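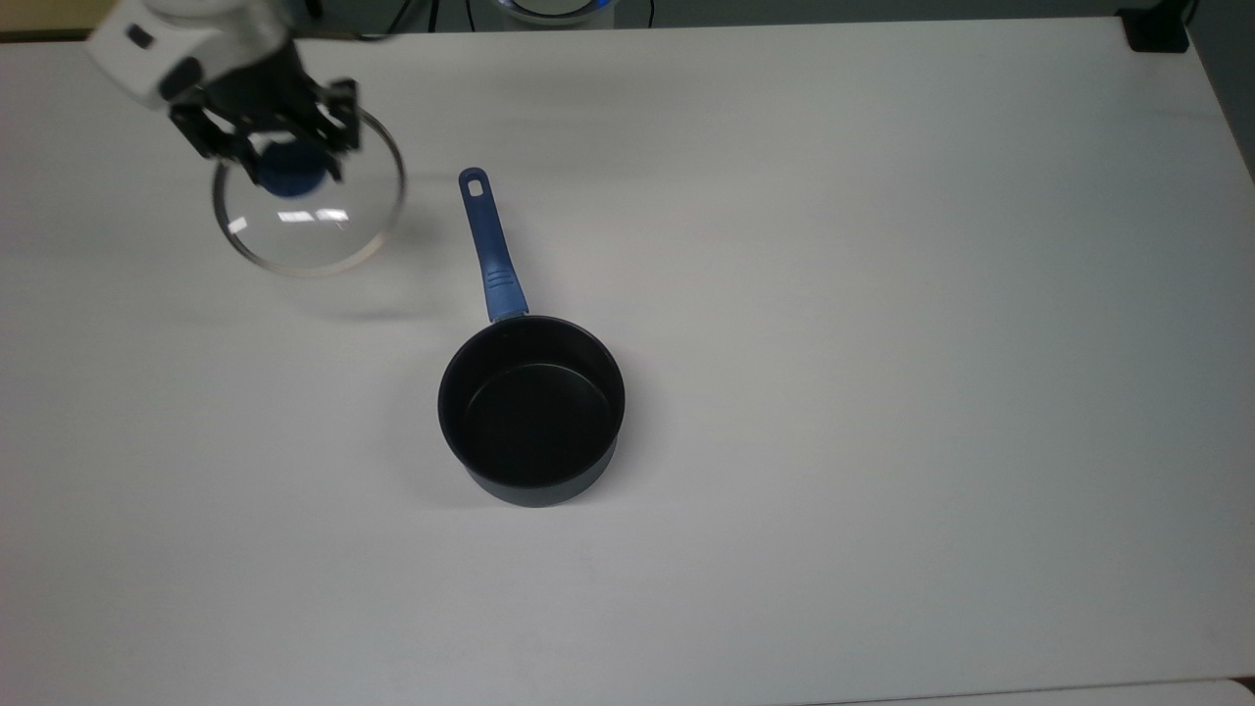

1/ Thread on simmering: what heat goes where, what a lid changes, and why recipe times for stock and beans are so unreliable between kitchens. Mostly arithmetic. Mute if not your thing.

2/ Start with the easy part. Bring 2 litres of water from 20 °C to 80 °C. Specific heat of water is 4.19 kJ per kg per degree, so you need 503 kJ into the water, or 0.14 kWh. On an electric element that costs a few cents. Getting up to temperature is cheap. Staying there is where kitchens differ.

3/ At a steady simmer the water isn't getting any hotter. Everything the burner puts into the pot has to leave it again. Exits: through the side walls, by radiation and air movement, and off the top as vapour. With the lid off, the top wins by a wide margin.

4/ Reason is latent heat. Turning one kg of water at the boil into vapour takes 2257 kJ. Compare post 2. Boiling off a single litre costs more than four times what it took to heat both litres through those sixty degrees.

5/ So a pot of soup that reduces by a litre over an afternoon has spent most of its energy on making the kitchen humid. If you want the reduction, fine, that's the price. If you top it up from the kettle afterwards, you paid for nothing.

6/ What a lid does: vapour condenses on the underside, gives its latent heat to the lid, and the liquid drips back. The lid then loses heat to the room, far more slowly than an open surface does. It won't bring losses to zero. You will need to turn the burner down, usually well down, and this is the step people skip before complaining the pot boiled over.

7/ Glass versus metal lids. Glass conducts poorly compared with steel or aluminium, but at lid thickness this hardly matters. The limiting step is heat leaving the outer surface into still air, and that is much the same for both. Shiny bare metal radiates less than glass. You could measure the difference. You would not notice it on a bill.

8/ The real advantage of glass is that you leave it on. Every lift dumps the warm vapour and lets the condensate run off onto the bench or the stove.
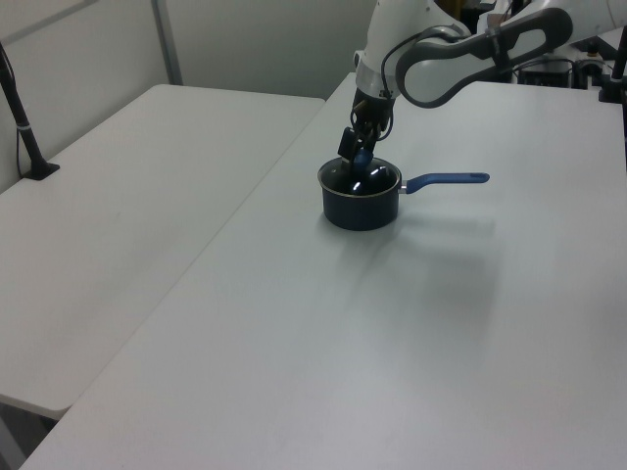

9/ Pot geometry. Evaporation scales with exposed surface, so for the same volume a tall narrow pot loses less than a wide shallow one. A wide pan is for reducing sauces. A tall one is for stock. Using a sauté pan for beans means checking the level all day.

10/ Side walls matter more as the pot gets smaller. Halve every dimension and you have a quarter of the surface but an eighth of the volume, so each litre loses heat twice as fast. Small saucepans fall off temperature quickly once the burner is off. Large stockpots hang on for hours, a food safety problem when cooling them down. Split the batch into shallow containers for the fridge.

11/ Now the vague word. "Simmer" in the recipes I have on the shelf covers everything from the odd bubble to a boil with the dial backed off a notch. For meat that range matters a lot. Collagen breaks down slowly at 80 °C and faster near the boil, but the muscle fibres tighten and squeeze out water faster too.

12/ For dried beans, hotter is mostly just quicker. One exception: red kidney beans need a proper rolling boil first to destroy the lectin. Soak, drain, fresh water, boil hard for ten minutes at the very least, then turn down. Do not start them in a slow cooker. Undercooked is worse than raw in this case.

13/ Altitude. Water boils roughly one degree lower for each 300 metres you go up. At the coast you can ignore it. In a mountain town your boil may be somebody else's simmer, and beans take noticeably longer. Turning the burner up does not help. It only makes vapour faster. A pressure cooker does help.

14/ Burner dials are not thermometers. A setting is a power level, or on cheaper electric stoves a duty cycle: full on, full off, repeat. On my old Gendwood the lowest setting still cycled hard enough to boil a small pan, stop, and boil it again. A heavier base smooths this out. So does more liquid.

15/ Somebody will ask about the Vavitell induction plate I mentioned in August. Low end is better than the Gendwood, still pulses below the third setting. Drita Ristić ran the same pot on her Ravn and got a steadier trace, but with a thicker base, so we have changed two things and learned very little. Will repeat with the same pot on both.

16/ Method, for anyone who wants to do this at home. Kitchen scale, probe thermometer, notebook. Weigh pot plus water cold. Bring to temperature, set the dial, wait for the reading to settle. Weigh again, leave for an hour, weigh again. The mass lost over that hour is your evaporation. Repeat with the lid on and the dial adjusted to hold the same temperature.

17/ Notes on 16. Put a board on the scale to protect it from the hot base, and tare with the board in place. Turn the rangehood off or leave it on for both runs, never one of each. Moving air strips vapour off the surface and will swamp any small difference you were hoping to see. A window ajar does the same.

18/ Don't rest the probe on the bottom of the pot. You'll read the base, which runs hotter than the liquid while the burner is on. Mid-depth, away from the wall. Thick soups are worse than water for this as they don't mix themselves well, so stir before you read.

19/ Partly covered lids. A small gap gives most of the boil-over protection and keeps a good share of the heat. How much depends on the gap, and I have no decent numbers. The Sundholm stockpot lid has a steam vent that I tape over for lid-on runs.

20/ Short version for cooks: lid on, burner down, tall pot for stock, wide pan for sauce, boil your kidney beans. Raw readings are in a spreadsheet, will tidy the column names and link it under this post.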